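**Self-publishing an illustrated book: do I order printed proofs before or after the preorder page goes up?**

posted by Lanying Xie, Aug 9, 2024

I've got a 24-page picture book, all gouache, nearly ready to go to a short-run printer (Briltham, if anyone has used them). I'm planning 200 copies and I already have 111 people on my mailing list who said they want one. My plan was to open preorders right away and use that money for the print bill, which comes to $1325 with shipping. But a friend got burned when her colors came back muddy and she had to push everything back to March - so now I'm nervous. Do I pay for a proof first, or is the PDF proof good enough?

**Telby**

Pay for the proof! Please! I've done three of these and the PDF has never once told me what my darks were going to do. Gouache is extra sneaky, those chalky mid-grays look lovely on a monitor and then go flat on uncoated paper. Ask for a printed proof on the same stock as the final book (some places send you a nice glossy sheet that's no use at all) and look at it by a window and then under a lamp. I'd wait on preorders until you've signed off on it. You can still tease the book to your list in the meantime, they'll keep for a few weeks.

Also check your gutters. I lost half a fox's face once.

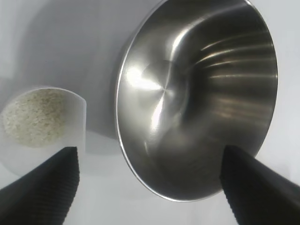 Beltora: I went the other way and opened preorders first, and it was fine, but I put "ships when it's ready" in big letters and gave no date. A few people asked for refunds and I just gave them. If you don't have the print money sitting around, that might be your only choice. Do keep enough aside for a second proof, my first one came back way too yellow and they charged me again for the fix.

**Liang**

depends on the printer, ask them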